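首页 | 机构概况 | 办事指南 | 常见问题 | 联系我们

社区共享会议室借用常见问题解答

发布:Masstead社区服务中心 审核:Umut Tokgöz 更新:2月

[打印本页] [电子邮件转发] 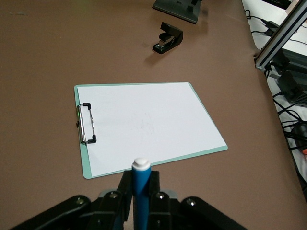
为规范Masstead社区服务中心共享会议室的借用管理,便于居民及辖区单位了解办理要求,现将窗口及来信中咨询较多的问题答复如下。本解答与《共享会议室借用办法》不一致的,以该办法为准。

一、哪些人可以申请借用?
凡在本社区居住、就业或就学的年满十八周岁人员,以及在本社区登记的社会组织、业主团体,均可提出申请。未成年人举办活动的,应由监护人或所在学校代为申请,并指定一名成年人全程在场。

二、目前开放哪几间会议室?
现开放Grullusell厅和Canden室两处。Grullusell厅位于主楼一层,核定容纳214人,适用于讲座、业主大会及文艺排练;Canden室位于主楼二层,适用于小型会议、读书活动和调解会谈。Öztürkmen楼正在进行消防改造,暂不接受预约,恢复时间另行公告。

三、应提前多久申请?
应至少提前五个工作日提交申请。需使用Grullusell厅音响设备的,请在申请表“设备”一栏注明,由中心安排人员到场调试。逾期提交的申请,仅在当日场地空闲时予以受理。

四、申请需要提交哪些材料?
个人申请须提交申请表及本人有效身份证件。单位申请须提交加盖公章的申请表、经办人身份证件及活动方案。活动方案应写明主题、起止时间、预计人数和现场负责人姓名。邀请外单位人员授课的,须另附授课提纲。

五、是否收取费用?
公益性、非营利性活动免收场地费。其他活动按公示标准收费,并预收保证金。场地经查验无损坏的,保证金于活动结束后原路退还。中心不收取现金,亦未委托任何个人代收费用。

六、同一申请人可否连续借用?
同一申请人每月借用Grullusell厅不得超过两次。Canden室不限次数,但每次使用时间不得超过三小时。确需长期固定使用的,应按季度书面申请,经中心审议后签订使用协议。

七、能否变更时间或者取消?
可以。请在活动开始两个工作日前书面告知。无故不到场累计达两次的,中心将暂停受理其申请三个月。因天气、停电等不可抗力取消的,不计入累计次数。

八、哪些活动不予受理?
商品推销、有偿招生、宗教仪式以及可能影响周边居民正常休息的活动,不予受理。借用人擅自变更活动内容或将场地转借他人的,中心有权立即终止使用。

九、使用期间有哪些要求?
请按申请时段进场和离场,布置与清理时间均计入借用时段。室内禁止吸烟及使用明火,墙面不得钉挂物品。移动过的桌椅应恢复原位,垃圾应自行分类带离。发生设备故障时,请及时联系值班人员,不得自行拆修。

十、对审核结果有异议如何处理?
申请人可在收到通知后五个工作日内提出书面复核申请,中心将指定原经办人员以外的工作人员办理,并书面答复复核结果。

十一、如何咨询?
可于工作日办公时间到主楼一层综合窗口咨询,或拨打中心总机转分机1134。来信请注明“会议室借用”字样及联系方式。

[返回顶部] [打印本页] [电子邮件转发]

上一篇 | 下一篇 | 网站地图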